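The Interval at Palberg

The studio theatre at Palberg seated 300 when the rear bank was pulled out and fewer when it was not. In November the rear bank stayed in. Solveig Grønli had asked for this in writing, along with a matt floor, no haze, and a prompt desk moved from stage left to the back row, where she could hear the house.

The piece was called Fundetti. It ran for 19 scenes without a break and had one performer, Felicja Szewczyk, who spoke for most of it and walked for the rest. The name belonged to a town in the text. The town was never described.

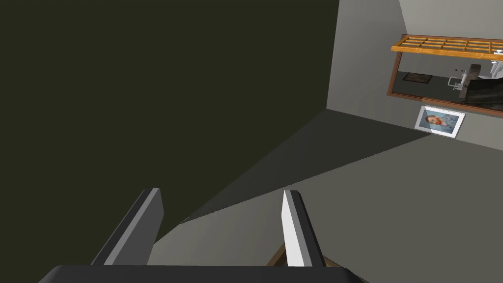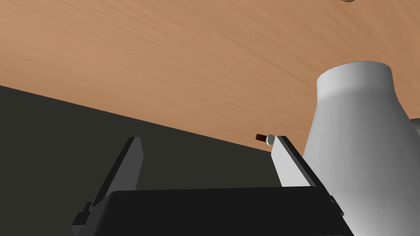 Iresha Barua wrote back the same evening that scene 5 was too long by the length of the second letter, that the second letter repeated the first, and that if the director would not cut it the lighting should at least stop helping it.

Solveig read the message at the prompt desk with the working lights on. She forwarded it to Hayley Dunmore, who had plotted the lighting, and added no comment.

Hayley came down from the control room with the cue sheet. The state in question was cue 41. It was a slow build on two lamps from the upstage bar, and it began on the word "dear" and finished on the word "harbour". In the first letter this gave the speaker a face. In the second letter it did the same thing again at the same speed.

"I can take it out," Hayley said. "She'll be reading in whatever is left over from the scene before."

"What is left over?"

"The side light. One lantern, low, at 30 per cent."

"Is that enough to read by?"

"She doesn't read. She knows it."

This was correct. The letters were blank paper and had been since the second week, when the printed ones had been found to rustle at a higher pitch. Felicja had tried four weights of paper and settled on the heaviest. She folded each sheet in the same place before each run, so that it would open with one movement of the thumb.

They tried it at ten past four. Felicja stood on the mark with her coat on, as the heating came on at five and not earlier. Solveig gave the line before. The side light held. Felicja opened the paper and began.

The second letter was from a man called Wijesinghe to a woman who had left Fundetti by ship. He told her the price of lamp oil. He told her that the pump in the square had been mended and had failed again, and which part had failed. He told her that her brother was well. The first letter, four minutes earlier, had said all of this too, with a different price for the oil. The audience was meant to notice the price and work out that a year had gone by. At the preview, as far as Solveig could tell from the back row, the audience had noticed that they had heard the letter before.

Without the build, Felicja's face was lit on one side to the cheekbone. The paper was brighter than she was. She got as far as the pump and stopped.

"Is something wrong with the lamp?"

"It's been cut," Solveig said. "Carry on from the brother."

"I'd been using it."

"For what?"

"For the speed. It comes up and I come up with it. Now I don't know how fast I'm going."

Hayley wrote this down. It had not been in her notes that the performer took tempo from cue 41. She asked whether there were others. Felicja listed them: 12, 17, the false dawn in scene 8, and the fade before the ship, which she said was always late on the left.

"It isn't late," Hayley said. "The left lamp is older. It cools more slowly."

"Then it's late."

"Yes."

They ran the letter again without the cue. It took nine seconds longer. They ran it a third time and it took four seconds less than it ever had, and the price of the oil came out clearly, on its own, with a small stop on either side of it. Solveig put her pencil down on the desk. Nothing else about the delivery had changed that she could identify. She asked for it once more and did not get it.

At five the heating came on. The pipes under the rear bank expanded, as they did every day, with a series of knocks. Felicja took off her coat and sat on the edge of the stage to eat. Hayley went back up to the control room and renumbered nothing, leaving 41 in the stack with its levels set to zero, so that the operator would still have a button to press at that point and would not lose count.

Solveig telephoned Elfriede Steinbach, who had written the play and lived two hours away.

"We've been told to cut the second letter," she said.

"By whom?"

"Iresha."

"Iresha wanted to cut the first one when she read it. What does she want left?"

"The brother, I think."

"The brother is dead," Elfriede said. "He's dead by the second letter. Did I not put that in?"

Solveig turned back through the script. It was the third draft, with the corrections taped in. She read the second letter through from the top while the line stayed open. The oil, the pump, the washer in the pump, the brother.

"It says he is well."

"Yes. It would. Wijesinghe wouldn't write it in a letter. But he knows, and he's copying out what he wrote the year before, word for word, so that he won't have to make up a sentence about it. The price is the only thing he changes. He's an honest man about prices."

"There is nothing in the text to say so."

"There's Usatov, in scene 11, with the boots."

Solveig found scene 11. Usatov, the ferryman, was offered a pair of boots by the woman's mother. He asked whose they were. The mother said they would fit him. The scene was twelve lines long and in rehearsal it had been treated as a scene about money.

"I see," she said.

"Does she need to be told? Felicja?"

"I don't know yet."

"I'd rather you didn't tell her before tonight. She'll act it." There was a noise of crockery at the other end. "Is it cold there? It was cold when I came."

"It comes on at five."

After the call Solveig sat with the script open at the two letters, side by side, and went down them with the pencil. They were not quite the same. In the first, Wijesinghe signed his full name. In the second there was an initial and a full stop. She had taken this for a typing economy. Felicja, who had learned it from the page, had been speaking the whole name both times.

She walked down to the stage.

"One note for the second letter," she said. "The signature is only an initial. Just the W."

Felicja wiped her fingers and took the heavy sheet out of her coat. She looked at the blank side of it, then the other.

"I always say all of it."

"I know. I missed it."

"Just W." She tried it under her breath, twice. "It stops very short."

"Leave it short."

"And the lamp?"

Solveig looked up at the control room. Hayley was behind the glass with her headset round her neck, doing something to the desk with a screwdriver.

"The lamp stays out," Solveig said.

The house opened at quarter past seven. Iresha Barua took the end seat of the third row and put her bag on the one beside it. At the first letter she crossed her arms. The build ran from "dear" to "harbour" and the face arrived. Four minutes later the operator pressed the button for 41 and nothing came up. Felicja opened the paper with her thumb, in the side light, and gave the new price of oil.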